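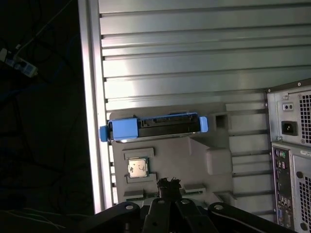 机箱内部,硬盘横向安装在蓝色托架上。

信息设施处 数据保存与存储介质工作会 会议纪要
十一月例会
时间:14:00 开始
地点:二层小会议室
主持:信息设施处处长
出席:存储组、网络组、档案室、采购科、财务科各派代表;Van Beek 项目顾问 Yesenia Chávez(远程接入)
缺席:法务科(已提交书面意见,见第五项)
记录:存储组

一、上次会议纪要确认
上次纪要第四项“归档卷只读挂载”一句,档案室要求改为“归档卷以只读方式挂载至检索服务器,写入权限仅保留给迁移账号”。与会各方同意修改。其余内容无异议,纪要通过。
上次遗留事项中,机房温湿度探头校准已完成,校准证书存设备台账。备份网段的访问控制列表整理未完成,网络组说明核心交换机固件升级占用了原定窗口,转入本次第六项。

二、归档数据迁移进度
存储组报告。旧归档系统中的图纸、合同扫描件和测量原始记录正在迁往 Orkel 归档平台。迁移按批次执行,每批完成后先比对文件数,再比对校验值,两项一致方可在旧系统上标记为“已迁出”。标记后旧数据保留不删,直至验收。
本期共执行17批,其中2批校验未通过。存储组已查明原因:
一批源于旧系统导出时对超长路径作了截断,目标端文件名与清单不符,文件内容本身无差异。处理办法是先在源端建立短路径映射表,再重新导出。映射表随批次存档,检索界面仍显示原始路径。
另一批源于旧卷上存在读取错误。存储组从 Prellard 磁带库中调取对应备份集恢复,恢复后的校验值与建档时登记的值一致。该批已重新提交,尚未排入执行队列。
档案室询问,校验值登记早于算法更换的那部分文件如何处理。存储组答复:旧算法校验值先行比对,通过后再计算新算法校验值并写入元数据,两种值并存。档案室要求在元数据中增加“校验值计算时间”字段,存储组认为可行,但字段须在下一批开始之前加入,否则已迁批次需要回填。
Yesenia Chávez 指出,回填操作本身会改变元数据文件的修改时间,如以修改时间作为增量备份的判定依据,将触发整卷重新备份,建议回填前将备份作业的判定依据改为内容摘要。网络组表示,整卷重新备份若落在工作时段,备份网段带宽不足以承载。
决议:
1. 下一批迁移暂缓,待“校验值计算时间”字段加入并在测试卷上验证后恢复。
2. 已迁批次的回填安排在夜间窗口,执行前由存储组调整备份作业参数并书面通知网络组。
3. 路径映射表的格式由档案室确认。

三、磁带库运行情况
Prellard 磁带库本期无机械故障。驱动器清洗次数高于上期,存储组认为与恢复作业增加有关,暂不作为异常处理。
介质盘点时发现19盘磁带的条码标签与库内登记位置不一致。经逐盘核对卷标,数据归属无误,差异来自上次扩展槽位后登记表未同步更新。登记表已更正,更正前后的版本均保留。
财务科提出,介质采购单价按盘计,而保险估值按套计,口径不同,年末对账时需人工换算。采购科答复,框架协议本年度内不便变更,可在验收单上加注每套包含的盘数,供财务科直接引用。财务科同意。
关于异地存放,现行办法为每月送出一次,由档案室与运输方双签交接。档案室反映交接单上的“箱号”一栏常被填成封签号。会议同意修改交接单版式,将箱号与封签号分列,封签号一栏移至签字栏上方。新版式启用后,旧版空白单作废,不得混用。
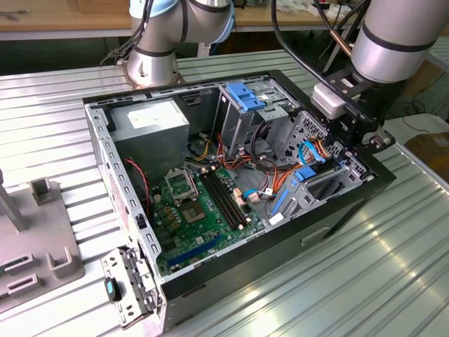 恢复演练方面,本期从备份集中随机抽取归档卷进行还原,还原目标为隔离环境,不与生产系统相连。还原后的目录结构、权限和校验值均与基线一致。演练用时超出计划,主要耗在等待磁带装载,驱动器读取速率正常。存储组建议将同一备份集尽量写入相邻槽位的磁带。Yesenia Chávez 认为槽位相邻对装载时间的影响有限,更值得检查的是备份集跨盘数量,过多的跨盘会使一次还原需要多次换带。存储组将统计跨盘分布,下次会议提交结果,在此之前不调整槽位策略。
网络组补充,演练当日隔离环境的时间服务器未配置,日志时间与生产环境存在偏差,给事后核对造成不便。下次演练前须先完成时间同步配置,并在演练记录首页注明时间源。

四、保存期限与格式
档案室提交《电子档案保存期限表》修订稿。主要变化如下。
工程图纸:由按项目设定期限改为按设施设定期限,设施拆除前不得销毁。拆除后的保存年限沿用原规定。
测量原始记录:原始二进制文件与导出的文本文件同时保存,两者以同一档号关联。此前部分科室仅提交文本文件,档案室要求自本次会议起不再接收单独提交的文本文件。
合同扫描件:统一保存为可长期存取的版式文件。已经以其他图像格式入库的,不强制转换,迁移时保持原样,由 Orkel 平台在浏览时生成预览。
邮件:仅保存经科室指定的往来邮件,附件与正文一并封装。
采购科对邮件一项提出意见,认为“经科室指定”的操作人不明确,供应商往来邮件常由多人经手,可能重复归档。档案室回应,重复归档在技术上可由摘要去重,但去重后的责任科室仍需指定一个。讨论未达成一致。会议决定该条暂按原规定执行,修订稿其余部分通过。
存储组就预览文件是否纳入备份作出说明:预览文件可由原件重新生成,不纳入磁带备份,也不计入容量报告。档案室要求在用户手册中写明预览文件不具备档案效力。
关于容量,归档卷剩余空间能够满足本轮迁移,但不足以同时容纳原始二进制文件的补交。存储组提出将测量记录单独成卷,该卷启用压缩,其余各卷不启用。网络组询问压缩是否影响校验流程,存储组答复校验值按压缩前内容计算,流程不变。会议同意单独成卷,卷名由存储组按现行命名规则拟定。

五、存储介质退役与销毁
法务科书面意见由主持人宣读,要点为:介质离开本单位前必须完成数据清除或物理破坏;销毁证明须逐件列出序列号,不接受仅写总件数的证明;委外处置合同应载明转包限制。
采购科报告,退役介质处置拟继续委托 Jinier,合同期限届满后续签。Jinier 现行证明格式已列序列号,但未列清除方法。会议要求续签时增加“清除方法”及“执行人员签字”两栏。
存储组说明现行分类:可正常读写的硬盘先执行全盘覆写,覆写日志归档;无法识别或中途报错的硬盘不再尝试覆写,直接进入物理破坏流程;固态介质使用厂商提供的安全擦除指令,擦除后抽查;磁带一律消磁后破碎。
财务科询问,覆写合格的硬盘能否折价转出。存储组不建议转出曾用于归档卷的硬盘,办公终端硬盘可以考虑。法务科意见中未涉及转出,需补充征询。会议同意先行征询,答复前所有硬盘按不转出处理。
Yesenia Chávez 提出,覆写日志目前按日期命名,与资产台账之间没有直接对应关系,审核时需要打开日志逐份查找。建议文件名改用资产编号加序列号。存储组同意,旧日志不改名,另建索引表。
暂存环节,待处置介质存放于上锁柜内,钥匙由存储组与档案室分别保管,开柜须双方在场并登记。档案室反映登记簿中有3处只有单方签字。存储组核查后确认均为退回介质时漏签,介质数量与台账相符。三条记录由双方补充书面说明,附于登记簿后,不在原页补签。

六、备份网段访问控制
网络组提交访问控制列表整理方案。现有规则中存在指向已停用主机的条目,另有为临时迁移开放而未收回的端口。方案分两步:先将拟删除的规则改为“允许并记录”,观察一个完整备份周期;周期内无命中的,予以删除,有命中的,由使用方说明用途后再定。
存储组要求观察期必须覆盖月末全量备份,部分作业仅在月末运行。网络组同意。
Orkel 平台的管理接口目前与数据接口处于同一网段。Van Beek 在上次评估中建议分离。网络组认为分离需要增加交换机端口并调整布线,现有机柜端口余量不足。采购科表示端口扩展可列入下一预算周期,本周期内没有可调剂额度。会议同意先以访问控制列表限制管理接口的来源地址,物理分离列入预算申请。

七、其他事项
备份失败告警目前发送至公共邮箱,存储组申请改为同时推送至值班电话。网络组确认短信网关可用,告警级别限定为“失败”和“介质错误”,“警告”级别仍只发邮件。
用户手册第二章中关于检索语法的说明与平台现行版本不一致,档案室负责修订。

八、待办事项
存储组:加入“校验值计算时间”字段并在测试卷验证;提交备份集跨盘分布统计;建立覆写日志索引表;拟定测量记录卷卷名。
网络组:执行规则观察;限制管理接口来源地址;隔离环境时间同步。
档案室:确认映射表格式;修订交接单版式;修订用户手册第二章;就邮件归档责任科室与采购科另行商议。
采购科:与 Jinier 商定证明格式;验收单加注每套盘数;准备端口扩展预算申请材料。
财务科:就硬盘转出事宜书面征询法务科。

下次例会议程由存储组汇总,各组材料请提前送交。
会议于 16:30 结束。
附件:一、迁移批次清单;二、磁带登记表更正对照;三、《电子档案保存期限表》修订稿;四、法务科书面意见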